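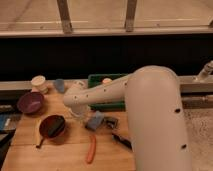
発表者ノート「片付けは、もう機械に頼めるか」
話す人:Pui-shan Kwok(Paucar)

自分用のメモ:日本語で話すのは今年2回目です。早口にならないこと。「把持」は「つかむ」と言い換える。会場には工場の方と、家事サービスの方が両方います。どちらかだけに話さないように気をつけます。水を最初に置く場所を決めておくこと。

はじめのあいさつ

皆さま、こんにちは。Paucarのクォックと申します。私は香港で育ち、日本では長く台所用品の仕事をして、そのあと今の会社に入りました。ですから、私はもともと機械の専門家ではありません。皿や鍋のほうが先で、ロボットがあとです。この順番が今日の話し方に出ると思いますので、先にお断りしておきます。

題名は質問の形にしました。答えを最後まで隠すのは好きではありませんので、先に申し上げます。机の上の物を、決まった場所へ移す仕事でしたら、条件を整えれば頼めます。家の片付け全体は、まだ頼めません。この二つのあいだが、とても広いです。今日はその広いところを歩きます。

(ここで一度止まる。手を挙げてもらう。「昨日の夜、自分で台所を片付けた方は?」)

ありがとうございます。では、その片付けをするとき、頭の中で何を決めていたか、少し思い出してください。たぶん、ほとんど思い出せないと思います。私も思い出せません。

1. 机の上という仕事

スライドを机の写真に替える。

木の机に、コップ、深めの鉢、小さなフライパン、ペン、にんじんが出ています。奥には緑のトレイがあります。人間から見ると、特に難しいところはありません。子どもが遊んだあとか、引っ越しの途中か、そのくらいの散らかり方です。

私が最初に社内でこういう机を見たとき、正直に書きますと、「これだけですか」と思いました。十分な練習をした機械なら、すぐ終わると思ったのです。その考えは、一つの午後で変わりました。

まず、物の形が全部違います。コップは縁を持つか、胴を持つかを決めなければなりません。鉢は浅く持つと傾きます。フライパンは柄が長いので、柄の端を持ち上げると頭が下がります。ペンは細く、机にぴったり付いています。にんじんは片方が太くて、片方が細い。人間の手は、触ったあとで持ち方を直します。少し滑ったら、少し強く握ります。機械にも同じことを教えられますが、一つずつ教えるのか、まとめて教えるのかで、仕事の量が大きく違います。

それから、順番があります。大きい物の後ろに小さい物があるとき、どちらから取るか。腕は自分の体で机の一部を隠してしまいます。上から下ろした手の真下に細かい物が集まっていると、一つを取ろうとして隣の物を押すことがあります。押された物は、さっき見た場所にもうありません。ですから、一回動いたら、もう一度見る必要があります。

(ここは実際に手で見せる。机の上のペンと水のコップを使う。コップは倒さないこと。)

もう一つは、行き先です。にんじんはどこへ行くべきでしょうか。食べる物なら冷蔵庫か野菜かご。おもちゃなら、おもちゃ箱。形は同じでも、答えが違います。ペンは台所の引き出しに入れる家もありますし、それを嫌がる家もあります。これは見る力の問題というより、その家の約束の問題です。どんなに目の良い機械でも、約束を教えられていなければ、正しく片付けることができません。

2. 数えたこと、数えなかったこと

スライドは表。字が小さいので、口で読む。

私たちは春から、机の片付けの練習を記録しています。5月の終わりまでに1205回の記録がありました。この数は、物を一つ取って、目的の場所に置くまでを一回としています。途中でやめたものも入っています。

そのうち、そのまま「できた」と書いたものが1000回です。会社の中では、この数を見て喜んだ人もいました。私は少し困りました。なぜなら、「できた」の意味を決めた紙が、二種類あったからです。古い紙では、目的の場所に入っていれば「できた」です。新しい紙では、向きも見ます。フライパンが裏返しでも、古い紙なら合格です。お客様の家でフライパンが裏返しに置いてあったら、私は合格とは言いにくいです。

それで、この1000という数は、今日の話では「古い紙の数え方で」と必ず言います。質問が出たら、同じように答えます。(言い忘れないこと。去年、別の会場で言い忘れて、あとで長いメールを書きました。)

数えなかったものもあります。人が横で手伝った時間です。物が机の端に寄ったとき、人が真ん中に戻します。腕が止まったとき、人が記録を見て、もう一度始めます。この時間は最初の月には書いていませんでした。今は書いています。家事を機械に頼むかどうかを考えるとき、お客様が本当に知りたいのは、この時間だと思います。十分に速い機械でも、横に人が立っているなら、その人が片付けたほうが早いです。

(笑いが起きても、起きなくても、次へ進む。)

3. 工場の作業台の場合

Plisel様の作業場のことを話します。お名前を出す許可はいただいています。

Pliselは木の小さい部品を作る会社です。相談の内容は、作業が終わったあとの台の片付けでした。やすり、定規、鉛筆、クランプ、それから切れ端です。家の台所と比べると、条件はずっと良いです。道具の種類が決まっていて、戻す場所にも形の印があります。照明も毎日同じです。

私たちは、道具の種類を9に絞りました。最初の希望はもっと多かったのですが、現場の方と話して、「これは人が最後に手で戻すほうが自然です」という物を外しました。外した物の中に、糸のこの刃があります。薄くて曲がりますし、間違えてつかむと危ないです。こういう物を無理に入れると、そのために全部の動きが遅くなります。

結果として、夕方の片付けのうち、重い道具を棚に戻すところは機械の仕事になりました。台を掃くことと、切れ端を「まだ使う」と「捨てる」に分けることは、今も人の仕事です。切れ端の判断について、私は現場の方に基準を聞きました。何度か聞きましたが、毎回少し違う答えでした。長さ、木目、明日の注文、それからその人の気分も入っています。基準が揺れているのは悪いことだとは思いません。ただ、揺れている基準を機械に渡すことはできません。

工場の方への提案を、ここで一つ話します。機械の見積もりを取る前に、夕方の台の写真を毎日同じ位置から撮ってみてください。二週間ほど続けますと、毎日出ている物と、たまにしか出ない物が分かります。たまにしか出ない物が多い台は、機械に向いていません。機械を買わなくても、この写真だけで棚の位置を直した会社があります。

4. 家の場合

家の話に戻ります。Zilivwoodという共同の台所がありまして、複数の家族が時間を分けて使っています。私たちはそこで、食事のあとの片付けを横で見せてもらいました。機械は持って行きませんでした。見るだけです。

一番よく見たのは、「途中で変わる」ことでした。ある方が皿を集め始めます。すると子どもさんが戻ってきて、もう一枚使います。別の方が、乾いていると思って鍋をしまい、触ってみて、また出します。スポンジを持ったまま電話に出る方もいました。片付けは一本の道のように見えますが、何度も戻っています。

私たちの練習の机には、このような戻りがありません。物を並べて、始めて、終わります。人はその間、机に触りません。練習としては正しいやり方です。でも、練習の机でできたことが、共同の台所でそのままできると言ってはいけません。ここは声を少し大きく。

汚れの問題もあります。鉢の中にまだ少し食べ物が残っているとき、傾けて運ぶとこぼれます。人は重さと音で気がつきます。フライパンの底が熱いかどうか、人は手を近づけて確かめます。カメラだけでは、熱い鍋と冷たい鍋は同じに見えます。温度を測る部品を付けることはできますが、部品が一つ増えると、壊れる場所も一つ増えます。台所は水と油の場所です。

洗うことについては、今日はほとんど話しません。食器洗い機という、とても優秀な機械がすでにあります。私の意見では、家事の機械の中で一番成功したものの一つです。あの機械は、人に「ここに、この向きで入れてください」とお願いします。人がそれを聞いてあげるので、うまく働きます。ロボットの腕についても、どこまで人が合わせてあげるかを、先に決めたほうがいいと思います。

5. Prunellという小さい約束の表

ここは技術の話なので、短く。

私たちが使っている道具に、Prunellという名前の表があります。難しいプログラムではありません。左に物の名前、右に行き先、真ん中に「迷ったらどうするか」を書きます。たとえば、コップは棚、ペンは筆立て、にんじんは野菜かご。知らない物は、トレイに置いて人を待つ。

この「知らない物はトレイ」という行が、一番役に立ちました。前は、知らない物があると、機械は一番似ている物を選んで運んでいました。黒くて小さい箱の形の物を、消しゴムの箱に入れたことがあります。あとで見ますと、お客様の大事な鍵の部品でした。見つかるまで、三人で探しました。

今は、迷った物は全部トレイに集まります。一日の終わりに、人がトレイを見て、一つずつ決めます。トレイの上が多い日は、表を直す日です。少ない日が続いたら、新しい物を少し増やします。とても地味な仕事ですが、私はこの地味さが気に入っています。

表を作るときは、家族の全員に聞いてください。一人だけに聞くと、その人の家になります。ある家では、青いコップは歯みがき用、白いコップはお茶用でした。それを知っていたのは奥様だけでした。ご主人は長い間、歯みがき用のコップで牛乳を飲んでいたそうです。

(この話はご本人の許可あり。家の名前は言わない。)

6. よく聞かれること

時間が足りないときは、この部分から好きなものを選ぶ。

「値段はいくらですか」と聞かれます。今日は数字を出しません。腕の値段よりも、置く場所を作る工事と、横で見る人の時間のほうが、計算を大きく変えるからです。個別にお話しします。

「人の仕事がなくなりますか」とも聞かれます。Pliselでは、辞めた方はいません。ただ、夕方の仕事の中身は変わりました。前は重い道具を運んで帰っていた方が、今は切れ端を選ぶことに時間を使っています。その方は、前のほうが体が疲れて、今のほうが頭が疲れると言っていました。どちらが良いか、私が決めることはできません。

「ペットがいても大丈夫ですか」。まだお勧めしません。猫は特に、動くものの下に入ります。

「年を取った親の家に置きたいです」。このご相談が一番多く、一番ゆっくり答えます。床に落ちた物を拾うことは、腰の悪い方にとって本当に大きな助けになります。けれども、今の私たちの腕は机に向かって固定した形で使っていて、床の物には届きません。届く形の機械を作っている会社もありますが、私は自分で試していないので、良いとも悪いとも言いません。机の上に集めてもらえるなら、そこから先の相談はできます。

「布はたためますか」。タオルは練習中です。シャツは、私の発表では来年も練習中だと思います。

7. 帰ってからできること

最後のスライド。文字だけ。

家の方は、今夜、食卓の上の物を片付けながら、声に出して行き先を言ってみてください。「これは棚、これは冷蔵庫、これは……どこだろう」。「どこだろう」の回数が、機械にとっての難しさです。少し恥ずかしいですが、家族がいないときにやれば問題ありません。

工場の方は、先ほどの写真をお願いします。撮る位置に床へテープを貼っておくと、当番が変わっても同じ写真になります。私たちの用紙が必要な方は、出口の机にありますので、お取りください。記入例の字は私の字です。読みにくいところがありましたら、聞いてください。

質問の時間に入る前に、マイクを司会の方に返すこと。質問が聞き取れなかったら、遠慮しないで「もう一度お願いします」と言う。専門用語で聞かれたら、自分の言葉で言い直して、合っているか確かめてから答える。

片付けの時間:会場の机は元の向きに戻す。余った用紙は茶色の封筒へ。延長コードは会場のものなので、持って帰らない。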